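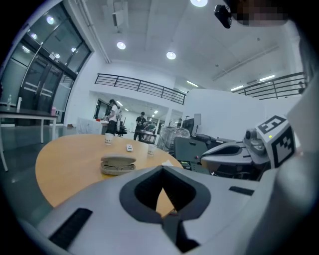 vukitz23 wrote:
Get the cups off there first, I'd say, then worry about what the table is worth. One knocked over on bare wood and you'll be staring at a ring forever.

Banafsheh Moradi wrote:
Ha, fair! But I'm keeping the table, I just want it to stop being the place where everybody parks their stuff. It's round, light wood, and at any given moment it has paper cups on it, a glasses case, some little white gadget, you name it. Would a tray help? I found one for 23 dollars and I'm tempted.

jenent_may wrote:
A tray just gives the clutter a home - been there. I bought three of them and now I have three piles. Put a hook or a small bin by the doors and leave the table bare.

Jamshid Babaei wrote:
Disagree with jenent. A round table with nothing on it looks like a waiting room. I have a shallow tray on mine and glasses, keys and chargers all go in it, and I empty it every night before bed. Takes me 60 seconds.

Banafsheh Moradi wrote:
You can see how much of the top gets used up once two cups and the glasses case are out. There's the white table over by the glass doors too, but that one has already collected bottles.

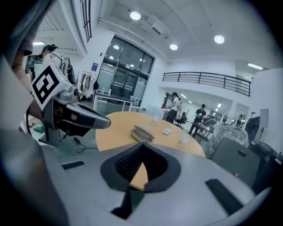

Re: tray or no tray?

vukitz23 wrote:
Okay, then clear the white table and make that the drinks spot. Cups live there, round one stays for sitting at.

jenent_may wrote:
Seconding that. Still no tray though!

Jamshid Babaei wrote:
Get the tray. Just measure the top before you order, mine was too wide and I had to send it back.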